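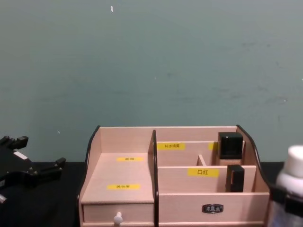 Janent Opens Its Gravosville Shop With a Desk Organizer for Makeup

GRAVOSVILLE, 1 Jan 2018. I've lost more lipsticks in my own desk than I'd like to admit, so I'm thrilled to tell you our new wooden organizer goes on sale today! It has a little drawer with a round white knob, and I stick yellow labels on mine so the lipstick (口红) and the hydrating spray (补水喷雾) go back where they belong. We've made 200 to start, in 2 sizes, and more will follow in March. Come by the shop and try the drawer!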